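November, after supper

Finished the second draft of the choir's travel budget and put the kettle on. 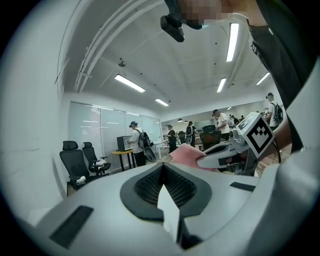

Can we still afford the trip to Wattimena in spring? We can if 40 of us go and the bus costs what Afiq was quoted.

He had 220 a head written on the back of a hymn sheet. I got 238 when I ran it again, and the difference is the second night at the hostel, which he left out. I called him before dinner and he took it well. He thinks the altos will pay it and the basses will complain, then pay it.

Skarphéðinn wants us to sing the long Mass setting there. I don't think we're ready. The Credo fell apart twice at rehearsal and the tenors came in early both times at the same bar. I marked my copy in red pencil. He says we have all winter. I would like to do the shorter program, with the two carols moved out and the folk songs put back in.

My throat is still scratchy. Honey and hot water at lunch, again at 2, no singing at home. I skipped the scales.

Need to return the black folder I borrowed, buy stamps, and ask the hostel if they have a piano. If they don't, we'll have to bring the small keyboard and the stand with the bad leg.

Rain since four. Bed early.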